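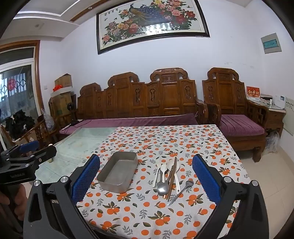
Visits & Readings

An open day at the Petwood press, Jasdale

Posted 17/03/2024 by Finn Mühlbauer

I have read Cropper for several years, first in a library copy with coffee on the cover and later as a subscriber, and I had never thought about the place where it is made. I imagined an office. When the invitation came to the open day at Petwood, the small press that prints and edits the magazine, I bought the train ticket the same evening.

Jasdale is a town with one long street. From the station you walk downhill, pass the bank and the shoe repair shop, and turn left at the church with the green door. Petwood is in a former seed store. The name of the seed merchant is still painted on the bricks, and the press has hung its own sign lower down, so small that I walked past it and had to come back. Number 70 is the correct door. Number 68, where I rang first, is a dentist.

The program promised a tour of the print room, a talk on how submissions are read, a workshop in the afternoon, and a reading in the evening by the group Cudance. I stayed for all of it, except a part of the workshop, and I will explain that later.

Terence Clegg gave the tour. He has run the print room from the beginning and he speaks quietly, so that everybody had to stand close, and those at the back of our group heard mainly the radiator. The magazine itself is printed on a digital machine which looks like any large office copier. The covers are different. They are still made by hand on a proofing press, in two colors, and Terence pulled one for us. He inks the roller, lays the sheet, turns the handle, and then he holds the sheet to the window and says nothing for a while. The cover for the spring issue shows a heron, or half of a heron, the other half goes around onto the back. One woman asked if it was possible to buy the sheet he had just printed. He said no, the blue was too heavy, and he put it in a drawer with many others. I would have liked to see that drawer.

The type is kept in flat cases along the wall, and many of the labels are in old handwriting. I asked which typeface was used for the titles of the poems. Terence told me that it is one they have only in a single size, and that some titles were shortened by the poets when they learned that the letters would not fit on the line. I had always believed that Cropper liked short titles for reasons of style!

After the tour came coffee and a seed cake, and then the talk by Ashley Penrose, the poetry editor. For me this was the most useful hour of the day. I have sent poems to magazines in two languages and been refused in both, and I wanted to know what happens between the sending and the refusing.

For the last issue Cropper received 533 submissions. It took 13 poems. Ashley wrote both numbers on the board and left them there during the whole talk, which I found a little cruel, but she said she wanted us to look at them until they became normal. Every submission is read by at least two people. If both say no, it is a no. If one says yes, it goes into a box, a real one made of cardboard, and the box is read aloud at the editors' table over several evenings in November. She said that reading aloud changes more decisions than any discussion. Some poems which look thin on paper become strong in the mouth, and some handsome ones fall asleep in the second stanza.

She showed us, with permission of the author, three versions of a poem about a bus depot. The first version had a very good opening and then explained it. The last version had no explanation and also, I am sorry to say, no longer my favorite line, about the drivers' gloves drying on the heater. I raised my hand and said this. Ashley answered that it had been her favorite line too, and that the author was right to take it out. I have thought about this answer on the train and also today, and I still want the gloves back.

Questions from the audience were about what one expects. Does a cover letter matter? Only if it is rude. Should one follow the editor's taste? She said that she does not know her own taste well enough to tell people how to follow it. A young man wished to know why the refusal letters are so short, and there was some laughing of the kind that is not happy. She said that the letters used to be longer, with advice, and that people wrote back to argue with the advice. Now they are short. I understand the reason, but I kept the one long letter I got from a magazine in my own country, and I have it in my desk, so I am on the side of the young man.

A person next to me asked about writing in English when it is not your first language. I was grateful that I did not have to ask it myself. Ashley said that they do not correct unusual English in a poem before asking the poet if it is meant. Then she told of a poem in an older issue where "the evening was broad" had been marked as a mistake by one reader and with a star by the other. It was printed as it stood. I have looked it up at home, it is in my copies, and the line is the reason the poem works.

Lunch was not included, a thing which the invitation could have said more clearly. There is a bakery on the long street that closes early. I arrived when they were already sweeping and got a roll with cheese, and ate it on the wall by the river together with other visitors who had made the same mistake. We talked about the magazines we used to read which do not exist any more. It was a long list and it passed the time well.

The workshop was led by Jordan Bramwell, who writes short stories and has taught evening classes for many years. The subject was place. We had to write down a street we knew as children, first with everything in it, and then again with only the things that could be heard. I wrote the street of my grandmother: the milk cans, the neighbor who called her dog by the full name, the gate. I found it very difficult in English. The gate made a sound for which I have an exact word in German and in English I had only "squeak," and it was not a squeak. I went outside for some minutes to think about the gate, and when I came back the group was already reading to each other, so I missed the part about endings. If somebody who was there has notes on the endings, please write to me.

What I did hear was good. Jordan does not praise much, and when a text was weak he asked a question about it instead, such as who is holding the umbrella. This was more helpful to the writer than a judgment, and also more frightening.

In the evening the chairs were turned to the other wall and Cudance read. They are a group from Jasdale and the villages near it, who read their own work and each other's, and they mix it so that you do not always know who wrote what. At first I did not like this. I wanted to know whose poem it was. After some time I stopped looking at the program and listened better.

The reader I remember most was Rizwan Rana, with a long poem about his father's market stall, and how his father taught him to fold a paper bag so that the cherries would not press each other. He reads slowly and leaves long pauses, and in one of them the bell of the church began and he simply waited until it had finished. Later there was a comic piece on a parking fine, which people enjoyed more than I did. The last poem was read by all of the group together, one line each, and it was too fast for me to follow, but the sound was beautiful.

I bought the spring issue, an older one that was missing in my row, and a small book of Rizwan's poems, stapled, with his correction in pencil on page 9. I did not ask if all copies have the correction.

Some practical remarks for those who want to go next time. The print room is up a steep stair and there is no elevator; the talk and the reading are on the ground floor. It is cold in the old store, so keep your coat. Books can be paid by card, coffee only with coins. The last train leaves before the reading is fully over if the reading goes long, and it went long. I ran up the hill with my bag of magazines and reached the platform with the doors still open.

Submissions to the next issue of Cropper are open now, and the rules are printed inside the back cover. I will send the grandmother's street when I have found the word for the gate.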